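# Drindel comparison

The **Drindel comparison** is a bench trial for robot grippers, devised at the Wornen workshop by Laurinda Antunes and Leopold Zaugg.

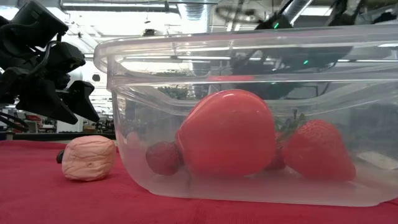
*2 min read*

The trial asks a gripper to move soft or awkward items in and out of a clear plastic container. Strawberries, from small and seedy to very large and suspiciously glossy, make up the core of the set. A squishy pink cube is kept outside the container as a warm-up, and has humbled several expensive products.

## Procedure

Each gripper makes 200 attempts on the same arm, with the same controller settings. An attempt counts if the item is lifted clear of the rim and set down on the cloth. Throwing does not count – a rule added in May, after the first Revevach entry.

## Results

The best published score is 186, set by the Simões two-finger model with soft pads. Effie Semple later repeated the run with bare fingertips and declined to publish the number.

## Criticism

Kwok-wai Lau has argued that clear walls test the camera more than the gripper, as reflections are easily taken for edges. Zaugg replied that real containers are also shiny. The exchange runs to 3,000 words and settles nothing, though it is still the most cited part of the work.

## See also

- Fingertip pads
- Wrist cameras
- Revevach controller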